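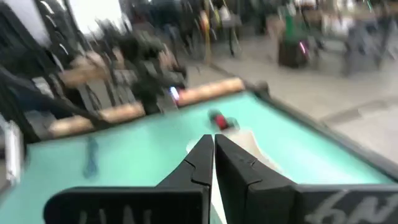

Black gripper fingers over one of the green work surfaces at Zarnar.

When I asked Marjan Mousavi what she would buy first if she could begin again, she did not say an arm. "Finger pads," she answered. "And then more finger pads. I forgot them in the first budget completely."

Mousavi plans the equipment for Zarnar, a small firm where robot arms learn to sort and pack cables. Her first request, written in January, had one line for the arms and one line for "other". The second line grew very quickly. Frames, power supplies, mats, spare cables and tubs all went into it, and at the end it stood at 1,723 pounds.

"It is not a terrible sum," she said. "But my manager asked me what it is, and I could not tell him from memory. This was not a nice meeting."

Now every table has its own sheet, with 500 pounds kept apart for wearing parts. Her colleague Yavuz Avcı, who builds the tables, finds this too low. He would like to order the rails in longer lengths and cut them in the house. Mousavi is not yet convinced -- a saw also costs money, and it needs a room.
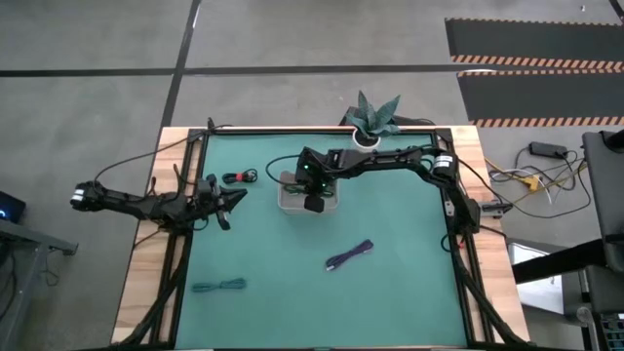 Two arms on a shared frame, with bundled cables on the mat and a clear tub for packing.

They agree about the arms. "Always buy the pair from the same supplier, in the same order," Avcı said. "Once we waited 8 weeks for the second one, and the table was only a table."

The next request is for 4 more tables. Mousavi has asked Vornel and Ristetti for prices, and she wants the delivery time in writing from both. Ristetti has replied already. Vornel has promised an answer by the end of the month.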